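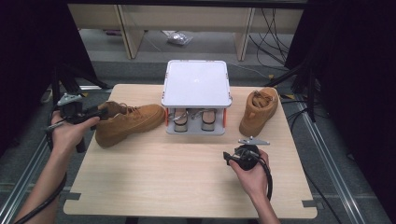 Edit Deák

Getting a Drawing onto a Large Wall: Grids, Ghosts and Registration
Speaker notes, 2025-06-30

Opening

Say name, say that I do layout and surface work for other people's murals. I don't design them. The artist for most of what follows is Vanderleia Cordeiro, who has agreed to let me show her mistakes along with mine.

Scope: scaling a finished sketch to an exterior masonry wall and keeping it in register while several people paint. Spray technique, permits and fees are out. Questions about permits go to the session after lunch.

Main case is the gable end of the Sjöberg building in Asstead. Rendered brick, 19 m wide at the base, one row of bricked-up windows, previous painted sign under the top coat. Work was done in April from a scissor lift, with the lower part done from trestles.

Survey before sketch

The artist usually has a sketch before anyone has measured the wall. This is the wrong way around and it is also how nearly every job goes, so plan for it.

Measure the width at the base, at the top, and at each string course. Old walls taper. At Asstead the two vertical edges were out of parallel by the width of my hand over the full height. On a landscape it would not matter. On a face it does.

Photograph the wall straight on from the farthest point you can reach, with a long lens. Correct the perspective in software using the measured points, and do not trust the window openings to be square. Put the corrected photo under the sketch as a locked layer. Everything after this refers to that file. Label it with a revision letter and give the same letter to every print.

Choosing a transfer method

Projection: quick, needs darkness, needs throw distance. The street at Asstead was too narrow, so the projector would have had to point up at a steep angle. Keystone correction then eats resolution at the top, where the detail was.

Square grid: reliable, slow. Chalk lines snapped horizontally and vertically. The eye loses its place on a wall with many identical squares, and an error of one full square is more common than people admit.

Doodle grid: random marks sprayed over the whole wall, photographed, and overlaid on the sketch. Each mark is different, so the painter on the lift can find her position without counting. No tape measure after the first photo.

Pounce pattern: only for lettering and repeated shapes. Perforated paper, chalk bag.

We used the doodle grid for the figure and a pounce pattern for the lettering band at the base. The two methods meet along one line, and that line is where registration failed. More on this further down.

(If running late, skip projection and go straight to the doodle grid.)

Marks that work

Make the marks large enough to read on a phone at arm's length. Ours were letters, arrows, loops and a few words the crew found funny. Spacing should leave at least 3 marks visible from any position in the lift basket. With two marks you can fix scale and rotation in theory, but you have no check.

Use a color close to the eventual fill. We used mid gray from the Zirkier range because most of the background was going to be gray. Yellow was tried on the test panel and needed two extra coats to hide.

Take the overlay photo after the marks have dried and in flat light. Raking sun puts every trowel line into the picture.
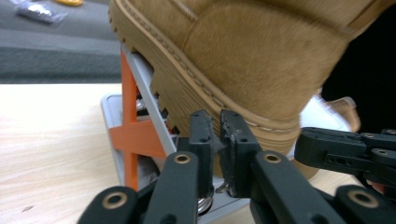

Registration between painters

The overlay goes out as a set of tiles, one per lift position. Print them matte. Gloss lamination is unreadable in sun. Each tile overlaps its neighbor by 50 percent, so every mark appears on more than one sheet.

The rule on site was that no contour crosses a tile edge until both tiles have been checked from the ground. One person stays on the ground with a radio and the full overlay. We rotated this job. The person in the basket cannot judge a long curve from a few feet away and should not be asked to.

At the line between figure and lettering, the pounce pattern had been set from the base of the wall and the figure from the overlay. The base of the wall is not level. The pavement falls toward the drain, and somebody (me) measured up from it. The hem of the coat and the tops of the letters diverged by 10 cm at the right-hand end. We repainted the hem, which was cheaper than moving the letters.

Fix for next time: one level datum line, shot with a laser, before any method is used. All methods refer to it. Mark it on the overlay file too.
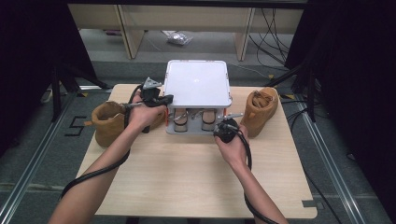
Ghosting is the other problem that belongs in the survey and tends to be found in the second week. An old painted sign under a pale coat comes back as a difference in sheen or absorption, long before it comes back as a color. The threshold is lower than people expect. The logo in the middle of the white panel on top of that box is faint, and the eye still goes to it, because there is nothing else on the panel to look at. A flat sky behind a figure behaves the same way. At Asstead the old sign sat under the artist's emptiest area. We sealed a test patch, left it through one spell of rain, and then sealed the full area before the doodle marks went on. Sealing after the marks locks them in and makes them ghosts as well.

Iden job, short version

Smaller wall, smooth concrete, no lift. Square grid with chalk. Chalk did not hold on the sealed surface and the lower courses were gone after one windy night. Re-snapped with a water-soluble pencil over the chalk positions. Result acceptable. I would use the doodle grid there too, even at that size.

Vanderleia's comment on this was that she prefers the square grid for hands and faces because it makes her slow down. Mention it. It is a fair point and somebody will raise it.

Handout

Tile template, overlay checklist, survey sheet. Paper copies by the door. The survey sheet has a blank for the datum height - fill that in first.

Take questions. Repeat each one into the microphone before answering.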